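Small Shop Automation Forum > Buying and Budgeting > Arm and gripper for garment handling, is the quote sane?

13 posts, page 1 of 1

rackrat_20
Need a sanity check before I sign anything. We run a small resale clothing operation, two rooms, mostly kids' stuff and sleepwear. The job I want off our hands is moving pieces on hangers from the intake rail to the photo rail and back. Wastov quoted us a light arm with a two-finger gripper and one year of support. The gripper alone is $2405. With the mount, wrist camera, cable kit and what they call "commissioning," the add-ons come to $3787. The arm is leased separately.

Budget meeting is in August and I have to put a number on paper. Does that look normal to anybody who has bought this stuff?

delmarva_dan
Which half is the $3787? Gripper included or on top of it?

rackrat_20
Included. So the extras are the difference.

delmarva_dan
OK, then it's less bad than I thought. Still wouldn't sign. "Commissioning" on a Wastov quote meant one video call for us. Ask them to write down what happens if it can't do your hangers. Watch how fast the tone changes.

pressfoot
I'll be the one to say it. What does a person cost you to move hangers from one rail to another? I've read four of these threads this year and none of them had that line in the spreadsheet. Everybody prices the gripper to the dollar and then guesses at the labor.

rackrat_20
Fair. It's around 20 hours a week between us, in bits and pieces. That's the problem with it, it's never one block of time you could hire for.

pressfoot
So you won't get those hours back in one block either. Somebody still has to be standing near the thing when a hanger twists.

ukus_owner
Disagree with pressfoot, at least partly. We've had an Ukus two-finger on hangers since last fall and it earns its keep. The trick was giving up on grabbing fabric. Don't let anyone demo it to you on fabric. Have it take the hanger itself, close on the straight piece, and let the garment just hang there. Cloth does whatever it wants and a hanger mostly holds its shape.

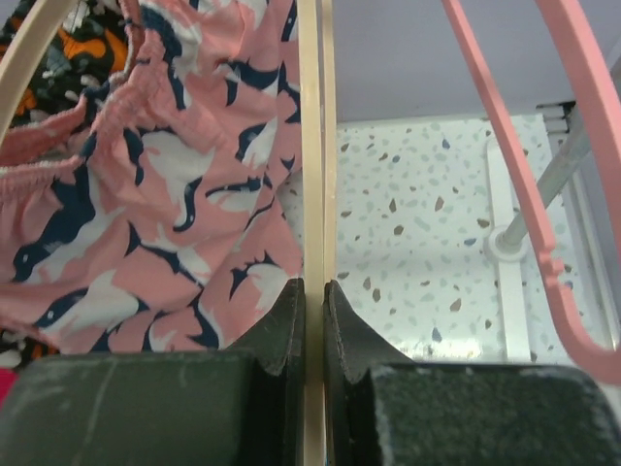

Once you plan it that way, your shopping list gets shorter. You don't need the force-sensing fingers they'll push on you, and you don't need the big stroke either, because the thing you're closing on is skinny. What you do need is budget for finger pads. I'd put them in as a yearly line, same as tape and labels. Ours pick up lint like a dryer screen.

delmarva_dan
Pads are where they get you. What does Ukus charge?

ukus_owner
Too much. We cut our own now. Support doesn't love it.

cabanatuan_sew
Our cousin shop in Cabanatuan tried the same setup and sent it back. Mixed hangers killed it. Wood, plastic, the thin ones that come free with everything, all different shapes and thicknesses. The demo used one kind of hanger, of course. If your intake comes in on whatever the customer had in the closet, add the cost of switching every piece to your own hangers. And then ask who does the switching!

pressfoot
Thank you. That's the labor line again, wearing a hat.

rackrat_20
Ugh. We do get mixed hangers. I had not priced that at all.

ukus_owner
It's not a dealbreaker. We buy one style in bulk and swap at intake, while the piece is already in somebody's hands for inspection. Adds a few seconds — I won't pretend it's zero. But I'd take that over shopping for a gripper that claims to handle everything. Jastgate sells one of those. Ask for a trial at your own rails, your own lighting, your own mess, and see if they return the email.

delmarva_dan
Jastgate did return my email. The trial was billable.

rackrat_20
OK, here's what I'm putting in for August. Lease for the arm, the gripper at the quoted price, a yearly line for pads, a bulk order of hangers, and an acceptance test on our own stock before the last payment. Commissioning is crossed out until they tell me what it is. If Wastov won't agree to the test, I leave the line blank and we keep doing it by hand another year.

pressfoot
Put the by-hand number next to it on the same page. If it still looks good after that, I'll shut up.

rackrat_20
Will do. I'll post both columns after the meeting.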